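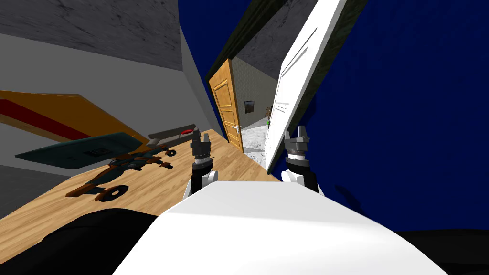 Filed under: Work and machines

In our packing hall at Cendham we were 12 people on the early shift when I came, and in July we will still be 12. I write this first, as my sister always asks me this first.

What changes is what we do with our hands. Inine, the company I work for, ships toys and models to shops, and the two-armed robot is going to take over the picking from the tables. Before it touches any real box, it practices in the simulator. The room in there is not our hall at all. It has a blue wall, a paneled door and a toy airplane with a red nose lying on its side on wooden boards, and the two grippers stand upright with nothing in them.

My job since spring is to watch these practice runs and write notes. Before, I packed. An airplane is a difficult item, I know it from my own fingers. If you take it by the wing it turns, and if you take it by the struts under the body you can break them. I never had to explain this to anybody, I only did it. Now I must put it in words for İlker Öztürkmen, who sets up the runs, and he asks me questions like "which part do you hold first?" The first time I needed 40 minutes to answer for one toy.

I have mixed feelings about it. My back is better – I don't lift any more from six in the morning. On the other hand I miss the talking at the table. In the small office there are two screens and a heater, and Mrs. Tokgöz from the returns desk comes by at 9 with tea, and then it is quiet again until lunch.

Some colleagues say I am teaching the machine to take their place. I understand why they say it. We have it in writing that no one on the shift will be let go this year, but a year is short, and the paper says nothing about the next one. I asked about this at the last meeting and was told the answer comes after summer.

Tomorrow I have the notes for the airplane to finish, and then the dolls.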